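Okay, the contact timing work on Kiani is finally in a shape where I can talk about it, so: a thread about puffer jackets, silhouettes and a very small bug that ate most of my August. 🧵

Background for new followers: Kiani is the perception and planning stack I work on, the part that looks at wrist camera footage and decides where two fingers should close. It's written in Python with a bit of C++ where it has to be fast. Zarau is our replay tool. You load an episode, scrub through it, and see what every module believed at each moment. I love Zarau an unreasonable amount.

The problem: towels, great. T-shirts, great. Anything with stuffing in it, a mess. The planner would pick a sensible spot, the fingers would arrive, and then the "is something between the pads?" check would flip yes/no/yes/no like a bad light switch.

I blamed the segmenter for a solid week. I retrained it twice. Sorry, segmenter.

So I pulled every puffy-garment episode we have into one list, which came to 63, and went through them in Zarau with the mask overlay turned on. (Slow, yes. Also the most fun I've had at this job all year. Watching your own software be confused is a great way to learn what it's doing.)

Episode 17 is the one that cracked it. Two views from that setup: 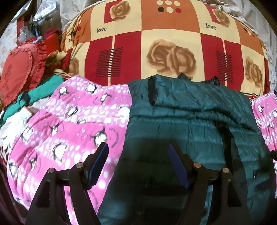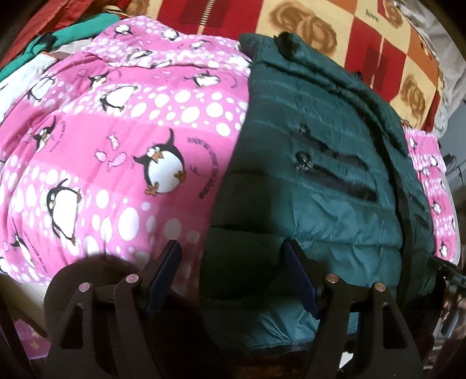

The contact check wants one number, the gap between the pads, and it wants to compare that gap with how thick the cloth should be. For a towel the thickness hardly changes when you squeeze it. For a quilted jacket there isn't one thickness! In the second view there's a bulge of green standing up between the pads, and the old code looked at the top of the bulge, decided the garment was far thicker than the gap, and called the whole grasp impossible. Then a wrinkle would shift and it would change its mind.

The fix is kind of lovely. We stopped asking for a thickness and started asking for a curve: as the gap shrinks, how does the visible fabric between the pads change? Towels give you a flat line. Puffers give you a long gentle slope, then a corner. The corner is your contact event. You can fit it with a tiny piecewise model that runs in no time at all.

Second piece, and this one's more of a perception nerd thing. The penguin blanket was quietly wrecking our edge scores. Cartoon penguins have crisp black outlines, white bellies, strong contrast everywhere. The quilting lines on the jacket are thin and low contrast. So if you rank edges by strength, the penguins win every time and the jacket boundary comes in somewhere after a beak.

We now score edges by whether they move together between neighboring views instead of how bold they are. Printed outlines travel with the blanket. The jacket's boundary slides over them. As soon as you sort by shared motion, the jacket comes out as one clean blob, zippers and all.

(Zipper pulls get their own label now, by the way. They used to be merged with the pockets and the planner kept treating them as nice firm places to grab. Small stiff thing, clear outline, very tempting! Now they're marked "avoid unless asked".)

Results, for the people who scroll straight to results. Before: the contact check agreed with our hand labels on 17 of the 63 episodes. After: it's stable on all but a few, and the ones left over are all cases where a finger hides the fold from the camera. No amount of curve fitting gets you out of that one. I'm thinking about it.

The whole thing is 70 lines, and I keep opening the file to look at it. I deleted a lot more than that, including a config option called puffy_mode that I wrote last spring and had been hoping everyone would forget.

A few things that helped, in case you're doing something similar:

Sort your failures by material before you sort them by module. I had been grouping by "segmentation" and "planning" and the pattern was invisible. Grouped by stuffing, it jumped right out.

Plot the raw signal before the threshold. Our dashboard showed only the yes/no output, so for weeks I was staring at flicker when there was a perfectly smooth curve underneath it.

Leave the busy backgrounds in your test set. I nearly moved all the patterned bedding to a "hard" folder to look at later, and then I'd have shipped an edge ranker that only works on plain sheets.

Next up is Prukis, our planner for two-step grasps, where you pinch, lift a little, look again and then commit. The curve should plug straight in, since "how does it change as I close" and "how does it change as I lift" have nearly the same shape in code. I have a branch. It compiles. That's all I'll claim for it today.

Write-up with the plots goes on the Jastedlow blog once I've cleaned up the axis labels. If you work on soft stuff with filling in it (pillows, comforters, oven mitts, anything), reply with your worst one, I'd really like to hear what your contact signal looks like!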